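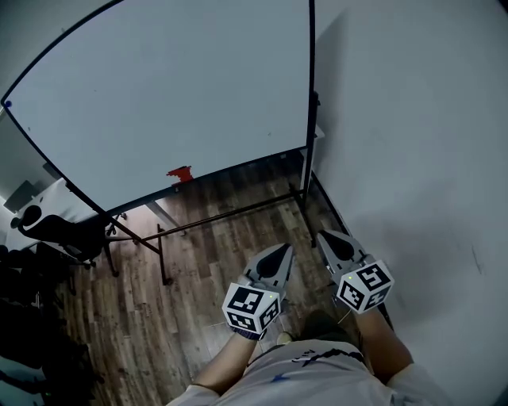
Does a rest week help under-16 hockey players?

Leonie Mayrhofer, sports studies project, Rundcombe

Our coach at Plorkgate swears by a full week off after a tournament. I wanted to know if there was anything behind it. I am still not convinced.

Method

I followed 14 players from two squads. Halliday's group rested for a week. The other group, under Wanda Crenshaw, kept to 2 light sessions. Everyone ran the same shuttle test before and after.

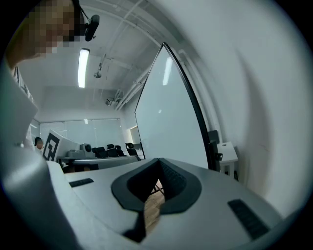

Wooden floor, seen through the gap.

Results

The rested group got slightly faster. So did the others. The difference was smaller than the one I got by timing the same player twice, so I would not build a training plan on it. Two players missed the second test and I left them out.

Problems

The players knew which group they were in, and most wanted the week off to work. I also relied on their word that they had rested – one had been to a five-a-side evening. The Pollarano method, which our coach quotes, seems to rest on adults, and I could not find how the players were chosen.

If I ran it again in September I would use a longer gap and someone else's stopwatch.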